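Notes pour l'intervention du 3 octobre 2023
Hafþór Damgaard, atelier Draswood
Durée prévue : 15 minutes, questions comprises

Ouverture

Saluer, remercier Prestach pour la salle. Dire tout de suite que je ne parlerai pas d'architecture de réseau. Le sujet, c'est la collecte : comment on enregistre des exemples de démontage et de remontage d'ordinateurs de bureau pour entraîner une politique de manipulation.

Rappeler le contexte en deux phrases. Blöndal reçoit des tours en fin de vie et veut récupérer les disques, les barrettes mémoire et les cartes sans casser les connecteurs. Le démontage manuel marche bien, mais il est lent et les boîtiers changent d'un lot à l'autre.

Chiffre à donner : 2 799 épisodes retenus dans le jeu Wultitz à ce jour. Préciser qu'un épisode correspond à un seul geste complet, par exemple sortir un support de disque, et que la durée varie beaucoup.

Diapo 2. Le poste de travail

Plateau en aluminium rainuré, boîtier couché sur le flanc, panneau latéral retiré. Insister sur la vue fixe : elle donne le contexte que la caméra de poignet perd dès que la pince descend dans le châssis.

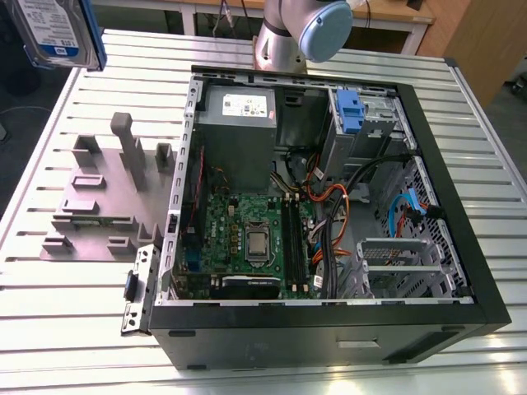
Pourquoi garder une caméra fixe si la pince porte déjà la sienne ?
Les deux vues se complètent. La caméra de poignet voit bien le contact mais perd le reste du boîtier, et l'apprentissage est plus stable quand le modèle reçoit les deux flux synchronisés.

Enchaîner sur l'horodatage. Un décalage de quelques images entre les deux flux suffit à gâcher un épisode d'insertion. Nous vérifions la synchronisation au début de chaque session et après chaque redémarrage du poste. Ne pas entrer dans le détail du protocole, renvoyer à l'annexe.

Diapo 3. L'approche

Parler de la phase d'approche, souvent négligée dans les jeux de données. Les premiers enregistrements commençaient trop tard, pince déjà en position. Le modèle savait serrer, mais il arrivait mal. Nous enregistrons maintenant depuis une pose de départ éloignée, tirée au hasard dans un volume défini.

Dire un mot des reflets. Le métal nu renvoie la lumière et la zone claire se déplace avec la caméra. Nous n'avons pas cherché à les supprimer, les ateliers de Blöndal ont le même éclairage.
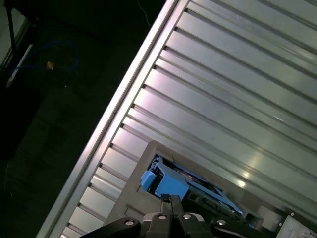 Vue de poignet : les doigts de la pince près d'une pièce bleue, dans une ouverture du panneau rainuré.

Marquer une pause ici, boire un peu d'eau.

Diapo 4. Les câbles

C'est la partie difficile. Les faisceaux d'alimentation et les câbles SATA passent devant les pièces à saisir, ils bougent dès qu'on les touche et ne reviennent jamais à la même place. Sur le dernier lot, 71 épisodes ont été écartés à cause d'un câble accroché.

Expliquer le choix : les épisodes écartés sont conservés à part, avec une étiquette d'échec. Ils servent à entraîner le détecteur d'anomalies. Prévoir que quelqu'un demande si on peut les publier, répondre que la décision sera prise en novembre.

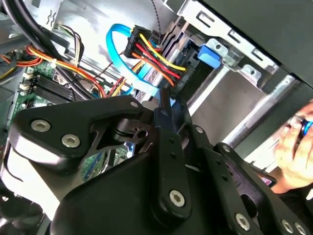

Comment décide-t-on qu'un épisode est bon ?
Deux personnes le relisent séparément, à vitesse normale. Il est retenu si le geste est terminé, sans collision visible et sans reprise de la pièce. En cas de désaccord, il part dans le lot à revoir.

Si le temps manque, sauter le paragraphe suivant.

Annotations : nous marquons le début de l'approche, le premier contact, la fermeture des doigts, le dégagement. Les marqueurs sont posés à la main. Un essai de marquage automatique à partir de l'effort mesuré donnait de bons résultats pour la fermeture, de mauvais pour le premier contact.

Diapo 5. La pièce en prise

Montrer le support de disque bleu entre les doigts. Sa couleur aide la vision, ce qui pose un vrai problème de généralisation : d'autres supports sont gris ou noirs et le modèle les trouve nettement moins bien. Il faut diversifier les boîtiers avant d'ajouter des épisodes.

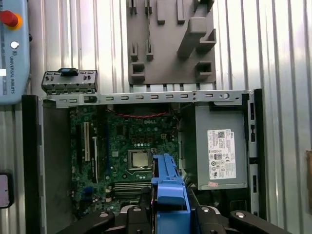 Support bleu entre les doigts de la pince, au-dessus du châssis Dell ouvert.

Diapo 6. Suite

Annoncer les 2 chantiers de novembre : un lot de boîtiers d'autres constructeurs, puis une série d'insertions de barrettes mémoire. Préciser que le format des fichiers ne change pas, les scripts de lecture actuels resteront valables.

Laisser l'adresse de contact affichée pendant les questions. Rendre le micro à l'équipe de Prestach.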